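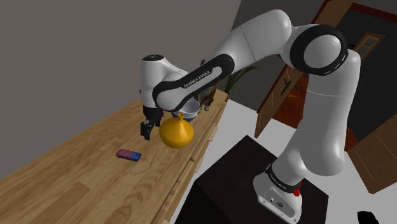
Pedido de suporte: profundidade do tampo alterada na passagem de Casix para Traseo
Estado: reaberto
Prioridade: normal (pedi alta, baixaram-na)
Cliente: Trindulberg, marcenaria e cozinhas
Aberto por: Eilif Hägglund
Técnico atribuído: Mackenzie McIntyre

09:12 – Eilif Hägglund
Bom dia. Quando exporto um orçamento do Casix para o plano de corte do Traseo, os tampos com profundidade fora do normal chegam com 600 mm. O último foi desenhado com 729 mm, está com 729 no orçamento, está com 729 no PDF que o cliente assinou, e no plano de corte aparece 600. Não há aviso nenhum. Só reparei porque o rapaz da serra estranhou a sobra.
Já li o artigo de ajuda que manda "limpar a cache e voltar a iniciar sessão". Fi-lo. Ficou tudo na mesma, como eu esperava.

09:47 – Mackenzie McIntyre
Bom dia, Eilif. Obrigada pelo contacto. Pode confirmar a versão do Casix e se a ligação ao Traseo foi configurada por vocês ou importada de uma versão anterior? Peço também que verifique se o campo "Profundidade" está em milímetros nos dois lados.

10:05 – Eilif Hägglund
Versão 4, atualizada por vocês. A ligação foi importada. Unidades em milímetros nos dois lados. Se o problema fosse de unidades eu teria 72,9 ou 7290, não um 600 redondinho que por acaso é a medida de catálogo.

10:31 – Mackenzie McIntyre
Faz sentido. 600 é o valor predefinido da família "Tampo reto". Suspeito que o Traseo não esteja a receber a medida e a preencha com o valor da família. Pode repetir a exportação com a opção "Forçar medidas do orçamento" ligada? Está em Ferramentas, Integrações, Traseo, separador Avançadas.

11:20 – Eilif Hägglund
Repeti. O tampo passou a 729. Em contrapartida os rodapés perderam a orla e as prateleiras mudaram de material. O orçamento tem mais de 200 linhas, não vou revê-las uma a uma para descobrir o que mais essa opção "força". Desliguei-a.
E já agora: porque é que uma opção que corrige uma medida mexe em orlas?

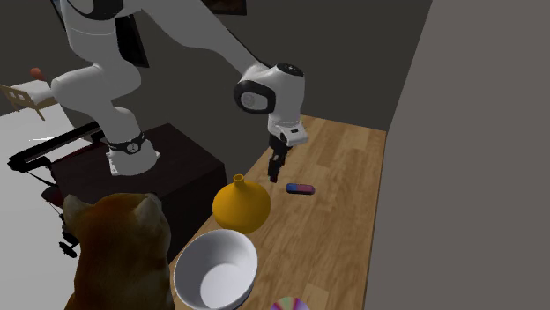
Tampo comprido em madeira, com um objeto pequeno em forma de cápsula em cima.

12:02 – Mackenzie McIntyre
A opção substitui todos os atributos da peça e não apenas as dimensões. Concordo que o nome não ajuda. Vou pedir o ficheiro de troca para análise: na pasta do projeto, é o que termina em "_saida". Entretanto pode testar com um orçamento novo, só com um tampo?

14:15 – Eilif Hägglund
Ficheiro enviado. Fiz três testes:
Orçamento novo, tampo reto, 729: chega bem.
Orçamento novo, tampo reto copiado do orçamento antigo, 729: chega com 600.
O mesmo, depois de apagar o tampo e o desenhar de novo: chega bem.
Ou seja, o defeito viaja com a peça copiada. Nós copiamos peças o dia inteiro, foi para isso que comprámos o programa.

14:50 – Mackenzie McIntyre
Excelente teste, obrigada. No ficheiro vejo que a peça copiada traz dois campos de profundidade, o atual e um antigo que vem do catálogo Mitsotakis-Vlachou. O Traseo lê o primeiro que encontra. A solução é atualizar o catálogo do fornecedor e recalcular as peças. Marco o pedido como resolvido?

14:58 – Eilif Hägglund
Não. Primeiro experimento.

16:36 – Eilif Hägglund
Catálogo atualizado, peças recalculadas. O tampo chega com 729. A ilha do mesmo projeto continua com 600 e foi copiada da mesma maneira. O recálculo disse "concluído sem erros", mensagem em que já acreditava pouco e em que agora acredito menos.
Nota que pode interessar: a ilha está dentro de um grupo. O tampo não estava.

17:10 – Mackenzie McIntyre
Confirmo que consigo reproduzir aqui. O recálculo não entra nos grupos. Passei o caso à equipa de desenvolvimento. Como contorno: desagrupar, recalcular, voltar a agrupar e só depois exportar. A correção deverá sair na próxima atualização.
O pedido passou automaticamente a "resolvido" por haver um contorno disponível.

17:14 – Eilif Hägglund
Reabri. Um contorno que depende de eu me lembrar dele às sete da tarde não resolve nada. E "deverá sair" já ouvi em janeiro, a propósito das etiquetas, que continuam a imprimir o nome do cliente em duas linhas com a segunda por cima do código de barras.
Preciso de duas coisas:
uma lista dos projetos já exportados que tenham peças copiadas dentro de grupos, porque há tampos encomendados que ninguém mediu depois;
um aviso na exportação quando a medida enviada for diferente da do orçamento. Mesmo feio serve.

17:42 – Mackenzie McIntyre
A lista consigo pedir, é uma consulta à base de dados. Envio-a até sábado. O aviso registei como sugestão de melhoria.

17:45 – Eilif Hägglund
Sugestão de melhoria é onde estão as etiquetas. Fico à espera da lista. Até lá os tampos são conferidos à fita métrica contra o PDF e não se corta nada a partir do Traseo sem a minha assinatura na folha.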